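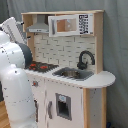 Marit Ljungberg thought we had it backwards, and told us so in the margin of the first draft: parents don't buy a play kitchen for the cooking, they buy it because it matches the real one. We had written three pages on pretend food by then. Most of them are gone.

Figure 1. Upper part of a play kitchen in pale wood and white panels, with range hood, microwave, stovetop and brick-pattern backsplash.

4.2 The backsplash problem

Her comment sent us back to the interviews, where the word "backsplash" had been sitting all along, mostly in sentences we had coded as small talk. Of the 37 households in the Zelldale sample, 10 brought it up before we did. No child brought it up at all. A backsplash exists to keep grease and tomato sauce off a wall, and a toy kitchen produces neither, yet the type shown in Figure 1 gives it the full width of the counter, tile by tile, grout lines included. The range hood is in much the same position. It has a proper sloping chimney and a strip of control details along its front edge, and it hangs over a stovetop that is there to heat nothing.

We call parts of this kind courtesy fittings: parts that a real kitchen needs, that a toy kitchen doesn't, and that are kept so that the grown-ups will feel at home. The microwave is a harder case. Children in our sample used theirs constantly, usually for storage. One family in Zullcombe found a week's worth of socks in it. The printed panel of buttons beside the door was pressed with great seriousness and always for far too long, and several parents recognized their own habits in this and were not pleased.

Wendelin Gruber has suggested to us that the hood earns its keep by framing the stove, in the way a mantel frames a fireplace, and that children cook under it more readily than they would on an open shelf. Our notes give him some support. When the kitchen was placed with its stove end toward the room, pretend meals tended to be made at the stove. When it was turned to face a couch, they were made on the couch. We aren't sure how much of this is the hood and how much is the couch.

Colour deserves a word. Nearly all of the parents who chose pale wood and white described the choice as neutral, and 3 used the phrase "it doesn't shout." Asked what the child had wanted, they tended to look toward the child, who had generally wanted red. The older plastic kitchens remembered by grandparents did shout, and were remembered fondly for it. Waltraud Kuster's home visits in September turned up 2 of these still in service, both in basements, both busier than the tasteful models upstairs.

It would be easy to conclude that the pale kitchen is furniture for adults with a toy's price tag. We stop a little short of that. Children do look closely at fittings, if not always at the ones we expect. A four-year-old in the sample explained to Mathias Widmer that the bricks were there "so the wall can't see." He asked her what the wall couldn't see. She told him to eat his soup, and the interview was over.

The next section takes up the matter of knobs.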